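Gallery: cloth handling at the Lachance bay

Home > Practice notes > Galleries > Two-arm cells

The Gondholm working rules for two-arm cells run to 17 pages, and most of our members have only ever read the checklist at the back. We put up galleries like this one so people can see the kind of work the rules were written for. The cell is a tabletop one with two arms, and the job is cloth handling.

Click any picture to enlarge.
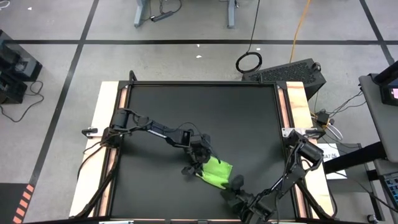
Both arms at the green cloth, with black tape lines on the floor behind the table.

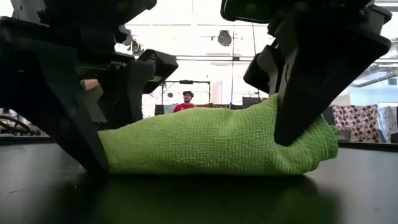

Both grippers on the rolled towel, from table height.

Floor marking
Rule 4 asks for a marked line on every side of a cell that a person can walk up to. Tape is fine. Paint is better in bays that get mopped every night. The colour is left to the site, but striped hazard tape should be kept for places where there is a real trip or crush risk. If it goes everywhere, people stop seeing it. Replace any length that has lifted at the ends.

Cables
Arm cables need enough slack for the full reach of the joint, and no more than that. Run the arm through its whole range at slow speed and watch the loops before you tie anything down. Floor cables are a separate matter. Rule 6 wants them covered or routed behind the table wherever there is a walkway, and power strips kept off the floor where the furniture allows it. Bradska had to rework two bays on this point last December, mainly because the desks had been moved after the first check and the leads hadn't.

People near the cell
The operator stays in view of both arms while they are powered. Anyone else in the room may watch from outside the line. Talking to the operator during a run is discouraged - wait for the pause. Caps and short sleeves are fine. Lanyards, scarves and loose cuffs are not allowed inside the line at any time.

Soft goods
Cloth is light and it looks harmless, so people reach in to straighten it. Don't. Stop the arms first, wait for the hold light, then reach. This was the most common fault in the Boletti review, which logged 1635 runs and found that 1615 had been done with no hand inside the line while the arms were live. The other 20 were nearly all someone fixing a fold.

Keep the cloths for a cell together and check them for loose threads at the start of the shift. A long thread can wind into a finger joint and you may not notice until the grip goes weak. Wipe the work surface down at the same time.

Changes in this edition
Rule 11 now covers spare parts and blocks left on the work surface. They may stay if they are part of the set-up and are shown on the cell sheet. Otherwise they go back in the drawer before power-on.

The cell sheet template has been updated to match. Old copies can be used until they run out.

Next gallery: Bin picking
Back to all galleries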